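Latby District Electoral Office
Thread: the recount in Unville ward

1/ The Electoral Office has completed its review of the count in Unville ward. The posts that follow set out what was found, what will happen next, and what residents may need to do. A printed copy of this thread is held at the front desk for anyone who prefers paper.

2/ During the routine check of ballot paper accounts in April, staff noted that the figure for Unville did not match the figure sent in by the presiding officer at the Igwe Road polling station. The polling station had recorded 30 more ballot papers issued than were entered at the count.

3/ A difference of this kind must be explained before the accounts can be closed. The sealed packets were therefore brought out of storage and opened in the presence of the candidates' agents, all of whom had been given notice in writing.

4/ The 30 papers were found in the correct ballot box packet, bundled and banded. They had been sorted on the night but the bundle had not been entered on the tally sheet for that table. The seals on the packet were intact and the seal numbers agreed with the record.

5/ Of the 30 papers, 2 were rejected as blank. The remaining 28 have been added to the totals for the ward. The order of the candidates does not change and the candidate declared elected remains elected.

6/ Some residents have asked whether the counting software was at fault. The Skandix system used in Latby adds up figures typed in from the tally sheets. It does not read ballot papers. The bundle was missing from the sheet, so it was missing from the system as well.

7/ Others have asked about postal votes. Postal votes for Unville were counted at a separate table, and the account for that table balanced on the night. They played no part in the difference. 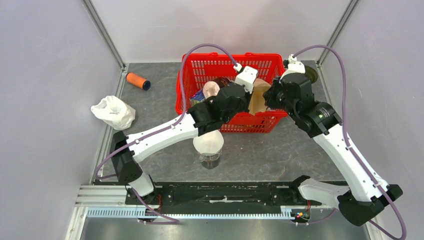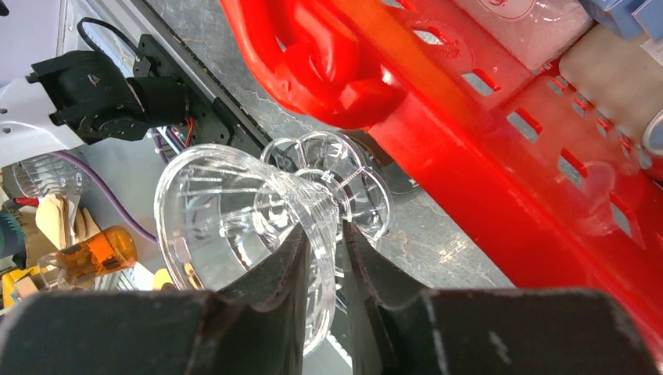
WHAT WILL CHANGE

8/ At the next election, every table will have a second person who compares the bundles on the table with the entries on the sheet before the sheet is handed in. Both people will sign. An unsigned sheet will be sent back to the table.

9/ The ballot paper account for each polling station will be read aloud to agents before the result for that ward is declared. Until now it has been available on request. Agents who wish to take their own copy may do so at the results desk.

10/ The declaration in Unville may come later in the night as a result of these steps. The Office accepts this. Candidates and the local press will be told in advance of the order in which wards are expected to declare.

11/ Count staff will attend a longer briefing, with a practice count using dummy papers. Those who have worked at earlier counts are also required to attend. Dates will be sent with the letter of appointment.

QUESTIONS RECEIVED SO FAR

12/ "Do I need to vote again?" No. No vote has been lost and there will be no fresh poll in Unville. Any letter, call or message that tells you otherwise has not come from this Office. Please forward it to us if you receive one.

13/ "Can I find out whether my own paper was in the bundle?" No. The secrecy of the ballot is protected by law and staff did not look at who had cast the papers. Only the votes marked on them were examined.

14/ "Were other wards checked?" Yes. The accounts for the 11 other wards in the district were examined again, by staff who had not worked on them at the count. In each case the number of papers issued agreed with the polling station record, after allowing for spoilt papers that had been replaced.

15/ "Who paid for the review?" The work was carried out by permanent staff within normal office hours. The hire of the hall for the opening of the packets was met from the existing elections budget.

16/ "Why did it take until now?" The law sets limits on when sealed packets may be opened and by whom. The Office had to obtain permission, give notice to the agents and book a secure room. We recognise that the wait was frustrating for those who stood in the ward.

HOW TO SEE THE PAPERS

17/ The corrected statement of results is on the noticeboard outside the Latby office and at Unville library. The earlier statement remains on display beside it, marked as replaced.

18/ The full report runs to 6 pages. It includes the tally sheet as first completed and the record of seal numbers. It may be read at the front desk during opening hours, and no appointment is needed. Large print is available on request.

19/ Comments on the new arrangements are welcome from residents, agents and parties. They should be sent in writing to the elections team at the Latby office. Replies on this account are read, but they will not be treated as formal comments.

20/ The Office regrets the error and has written to each of the Unville candidates to say so. We thank the presiding officer and poll clerks at Igwe Road, whose records were complete and correct, and the agents who attended the opening of the packets.

21/ Correction to post 9: copies of the account will be handed out at the agents' table by the main door. The results desk will deal with press enquiries only.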